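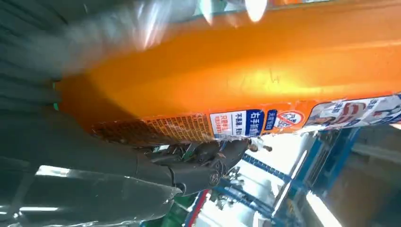
The big orange one, on its side, with its strip of labels.

I love packaging in languages I can't read, and this gallery is for everyone who feels the same way! Viola Pace and I have been putting these pages together since January, and this is number 36. It's all orange, all the time – my favorite color to find on a shelf, because it does such wonderful things in the light. Look how it goes from bright yellow-orange down to deep amber on one pack!

And then there's the print. Tiny characters packed into a grid, a dark blue panel with big white ones, a round emblem with a red slash through it (I have a real soft spot for round emblems). I could look at a strip like this for ages. Viola goes straight for the lettering and I go straight for the color, so between us we get the whole thing covered.
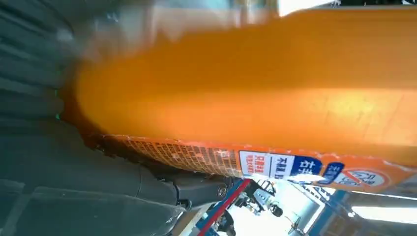
Same orange, more of the lettering: red and blue on white, then big white characters on blue.

Page 37 will be all green, and we already have 7 favorites picked out for it.

Comments (3)

Reginald Schumacher: That amber end is gorgeous. Reminds me of the marmalade jars at my aunt's.

kedow57: More small print please! I zoom in on every single one of these.

Viola Pace: Still voting for a page of nothing but round emblems – who's with me?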